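3.2 Laying the table: what people meant by "the good plates"

I should say at the start of this section that I never planned to write about crockery. The study was meant to be about Sunday dinners in Onholm and Histevstead, and who still cooks them, and my interview sheet had exactly one question on plates, tucked in near the end between gravy and washing up. But people kept going back to it. Ask someone what they ate as a child and you get a short answer (beef, mostly). Ask what they ate it off and you had better have a spare battery for the recorder.

We sent the questionnaire to households in both towns and had 400 back, and Angharad Griffiths and I then sat down with 56 of the people who had ticked the box to say they were happy to talk. The question that matters for this section was worded like this: "Do you keep any plates that you don't use every day?" Of the 400, 126 said yes. I had expected far more, and I'll admit I was a bit put out, as my grandmother in Clundinlow had a whole dresser of them and I had assumed everyone's did.

The interviews made better sense of it. Several people who had ticked "no" on the form went on to tell us about a plate that only came out for visitors, or a dish that had to be asked for. They just didn't think of these as kept apart. One woman in Histevstead told me she had no best plates at all, then got up and showed me the four she won't let her son-in-law carry. So the 126 is probably low, and I would ask readers to treat it as a count of people who use the phrase and leave it at that.

What made a plate "good" was the next puzzle. Gayan Kumarasinghe, who did the coding of the transcripts with me, started out with age and price as his two main headings, and we had to scrap both within a week. Price hardly came up. Age came up a lot, but mostly as a way of getting round to a person: it was Mum's, it came from the house on Pritchard Street, it was the only one left after the move. Colour came up more than either of us had guessed. Plain colours in particular were spoken of very warmly – pale blue, pale pink, a certain soft green that three people in Onholm described in nearly the same words without knowing each other. Patterned plates were admired but plain ones were loved, if I can put it that way in a paper. The cloth was often part of the same memory, and a checked one was named more than any other kind (Figure 4). 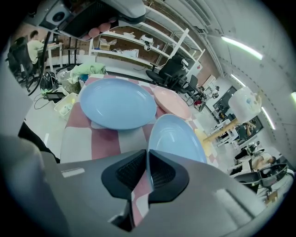 Figure 4. Oval plates in light blue and pale pink on a pink-and-white checked tablecloth.

Shape is where I have to be more careful. Oval plates were linked in people's minds with serving, so with the meat or the fish, and round ones with eating. Yet a fair few of our speakers had eaten from oval plates all through childhood and thought the serving idea was rather grand. "You got your dinner on it and you were glad," as one man told Angharad, and he sounded quite cross that she had asked. I can't find a split by town or by age here that I would want to defend, though there may be something in family size: the people who grew up in bigger households seemed to care less which shape they were handed, so long as it was full.

Then there is the matter of when the good plates come out. Christmas, obviously. Funerals too, which I hadn't thought of and which came up in both towns. Birthdays much less often. Sunday dinner itself has almost dropped off the list, and this is the one point where the older and younger speakers really did differ. People over seventy nearly all remembered the cloth going on and the better plates coming down every week. Those under forty remembered it happening at somebody else's house, usually a grandparent's, and tended to describe it as a treat and a worry all at once (the fear of chipping something was wonderfully vivid!).

The transcripts run to 3,744 coded lines, and I've only drawn on a small part of them here. Gayan thinks there is a separate paper in the breakages, and having read that part again in May 2023 I'm inclined to agree with him. People remember who dropped what for a very long time. For now I've left those lines out of the tables, apart from the ones where a broken plate was the reason a set stopped being used, and I come back to those in section 3.4 along with the gravy boats.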